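We use cookies to remember what is in your basket and to keep the site from falling over. By carrying on you agree to this. Accept | Settings

The Wubshet Bench Top and Woven Mat

A work table for people who bolt things down

Most tables are sold on how they look before anyone has used them. The Wubshet is a light wood top with a pale tan finish and a soft grain, and it does look nice, for a while. After that it looks like a table somebody works at. If that bothers you, we also sell a very good dust sheet.

Lallmont has been making bench tops for 13 years, mostly for small workshops, repair rooms, school labs and the kind of spare bedroom that stopped being a bedroom when the second vise arrived. The Wubshet is our middle size. It is the one we sell most of, and the one we get the fewest angry letters about, which in this trade counts as a prize.

What you get

One top, sanded and sealed, ready to go on our legs or yours. One black woven mat. A bag of bolts, with washers, in two lengths. A square black mounting plate is sold separately, and before you write in, yes, we know you would like it included. The top would cost more, and the half of our customers who only want somewhere to solder would be paying for a lump of metal they'd use as a doorstop.

The top

The wood is light in color on purpose. Small screws are hard enough to find without dropping them on walnut. The finish has a slight sheen, enough that you'll see a lamp in it if you put the lamp in the wrong place. Move the lamp. We tried a dead flat finish a few years back and it held on to fingerprints like a grudge.

Edges are eased over so they won't dig into your forearms. Corners are left fairly square, since a clamp likes a square corner and your hip will learn where it is by the end of the first week.

You can drill it. People ask this in a hushed voice, as if we might come round and take it back. It's a work surface. Mark your holes, put scrap underneath, drill from the top and stop before you reach your knee. The sealed finish covers the outside only, so dab a bit of sealer into each new hole and let it dry overnight.

The mounting plate

The Plusitz plate is square, black, and drilled with small holes so you can fix something to it without making a fresh set every time you change your mind. It bolts straight down through the top. Use the big bolts, use the washers, and do them up in a cross pattern, a little at a time. If you crank one corner tight and then go round the rest, the plate will sit proud on the far side and everything you mount on it will lean a bit, forever. 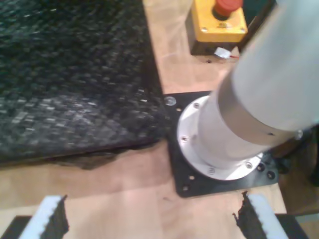

Check the bolts again after the first few days of use. Wood settles under a washer, and a bolt that was tight on the first morning may take another quarter turn. After that, have a look whenever you remember, or whenever something starts to buzz.

If you plan to mount anything heavy, put the plate over or close to a leg. The middle of the table is where everyone wants it, and the middle is also the springiest part. We sell a cross rail (the Julon, see further down) for those who won't be talked out of it.

The mat

The mat is black with a small checkered weave. Customers have told us it looks like it came off a sports car. It did not. It's there to keep tools from skating and to give you something to put parts on that isn't the finish you just paid for.

It lies on the table and isn't glued. Some people tape the front edge, and we'd suggest a tape that comes off cleanly, tried first somewhere you won't mind. A new mat has been rolled up in a tube and will want to stay rolled up. Turn it face down, put a few heavy books on it and leave it alone for a night. Ironing has been tried. We have the letters, and please don't add to them.

The weave holds crumbs, filings and the ends of cable ties. Take it outside and shake it, then wipe it with a damp cloth and a drop of dish soap. Leave it flat to dry before it goes back, or you'll have a mat-shaped mark on the wood and a sudden wish for a larger mat.

You can trim it to size with a sharp knife and a metal ruler. Cut from the back. Cutting along the weave gives you a neat edge, and cutting across it gives you a slightly hairy one.

Setting up

Allow two hours and a second person. The top can be carried by one, but it can't be turned over by one with any dignity.

Lay the top face down on something soft and fit the legs. Turn it back over, stand it where it's going to live, and level it before you bolt anything on. All floors slope. Yours does too. The feet screw in and out to make up for it.

Put the mat and the plate down loose before you drill. Sit at the table. Reach for things. You will find that the plate is too near your elbow, and it's a great deal cheaper to find that out now. A gap of bare wood beside the mat is worth keeping, too, for the things that always need somewhere to be — the cup, the pencil, the stop button if your equipment has one. Whatever you do, keep a stop button where a hand can get to it without reaching over the thing it is supposed to stop.

Looking after it

Wipe it down dry most days and damp now and then. Skip anything with bleach in it. A cup ring will usually come out with a soft cloth and patience. A soldering iron ring will not, though you can put the mat over it, and many do.

Small dents can be raised with a damp cloth and a warm iron (the wood, this time, where ironing is fine). Reseal the top whenever water stops beading on it. One tin does the top and leaves enough to do the edges, which you'll forget.

Goes with

Julon cross rail. Fits under the top between the legs and takes the bounce out of the middle. Eight bolts, one wrench, some lying on the floor.

Plusitz mounting plate. As discussed at length.

Spare mat. Same as the first, only clean.

Bolt and washer bag. For when you've lost the first bag, or have found all of it but one.

Delivery and returns

Tops go out flat on a pallet and take roughly 25 days to reach you, as each batch is sealed and left to cure before we'll let it be wrapped. Mats, plates and small parts are sent by ordinary mail and get there much sooner, so you may spend a few weeks owning a mounting plate with nothing to mount it on.

The driver will bring it to the door. Stairs are between you and the second person mentioned earlier.

You can send the top back if it hasn't been drilled. We have been offered tops with holes described as "already there." We know where we put the holes, and it's nowhere. Mats can be returned uncut. Plates can come back in any state short of painted.

If a part arrives damaged, keep the packing, take a photo and write to us with your order number. We'd like to know what happened and we'll send a new one.

A note on price

Prices were last changed on 01/03/2024, when the cost of wood went up again and we ran out of ways to pretend it hadn't. The mat stayed the same. The legs went up a little. The bolt bag went down, owing to an ordering mistake that has left us with a great many bolts.

Sign up for the Lallmont newsletter and get first look at seconds and offcuts. We send it when we have something to say, so expect it in September and possibly not again. Unsubscribe at any time.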